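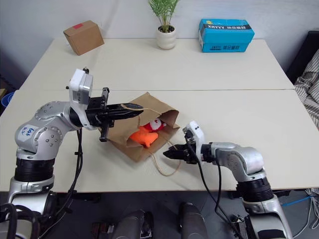
Rosalind Thibodeaux wanted to know, after our last report, whether anyone over the age of ten was using the Storndale toy library. A fair thing for a funder to ask, and the answer has grown a lot since autumn. Grandparents are now our fastest-growing group of borrowers, closely followed by home daycare operators, and we have a handful of regulars from the seniors' residence who come in for the jigsaw puzzles and stay for the coffee.

So, on to the period this report covers, which ran to the end of September and was our busiest yet!

Loans
We made 700 loans over the summer. Puzzles and board games went out the most, then ride-on toys (there is a waiting list for the balance bikes, and it gets longer every time the sun comes out). The dress-up trunk has hardly spent a night on its own shelf. Puppets and soft toys did better than we expected once we moved them down to knee height, where the people who want them can get at them.

Late returns are still a nuisance. We don't charge fines and don't want to start, but a floor puzzle that sits under somebody's couch for two months is a floor puzzle no one else gets. We tried reminder texts in July and most of the stragglers came back within the week, some with a nice note tucked in the lid.

The Drenport run
This was the new part of the grant and we are thrilled with it. Families in Drenport have no bus on the mornings we open, so we load the van and set up in the curling club lounge every second week. The first visit was quiet. By the fourth we had run out of chairs, and the club had started putting the kettle on for us. We spent 700 dollars on fuel and tire repairs for the run, a little over what we had budgeted, nearly all of it thanks to one pothole on the river road.
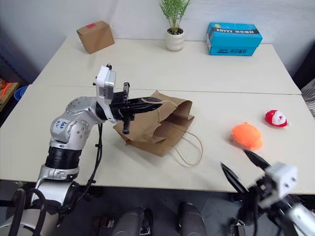
Dexter Bellamy wrote in the Drenport comment book that he would gladly trade one of the two morning hours for an after-supper slot, seeing as he works shifts and his wife has the car until four. Several other parents had put check marks beside his entry. We think he's right. Starting in November we would like to hold every other Drenport visit from 5:30 to 7:30 p.m., and we'd appreciate your okay to move some of the wages line to cover it.

Repairs and cataloguing
The repair evenings are a joy. We had 30 items on the mending shelf in June, a few of which had been there since before I was hired, and the shelf is now bare except for a marble run with a cracked elbow that we can't find a part for. People bring their own glue and have opinions about it. Someone re-strung the xylophone mallets so neatly that I had to ask which ones had been broken.

We have also finished moving the card catalogue into Piltis. It took longer than planned (half the old cards said only "game, box torn") but members can now look up what's in from home and put a hold on it. The holds feature is popular, maybe too popular, and we have capped it at two per household for now. The missing-pieces field is my favourite thing in the whole system. If a farm set has lost its goat, you know before you get home.

Money
The 4,000 dollars for new stock is spent, apart from a small amount held back for winter. Most of it went to cooperative board games, replacement wheels, sturdier storage tubs and large-print playing cards. The receipts are in the attached folder, in date order this time. We have a quote for shelving along the back wall and will send it separately once the fire inspector has been by to look at the exit. 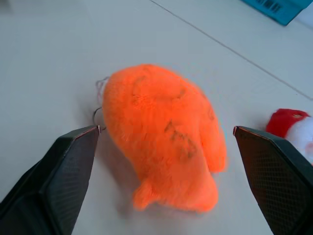
How are soft toys cleaned between loans?

Each one is checked for loose seams, machine washed in a zippered bag on the gentle cycle and air dried on the rack before it goes back out. Anything with a battery pack or a surface-wash label gets wiped down by hand, and it stays off the shelf until the next opening.

Coming up
The winter swap is booked for the church basement, and we're hoping for an evening session as well as the usual morning. We will be asking members about opening hours through a one-page survey, on paper and in Piltis, and the results will be in the next report together with the first numbers from the evening visits to Drenport. The van is due for its snow tires before then.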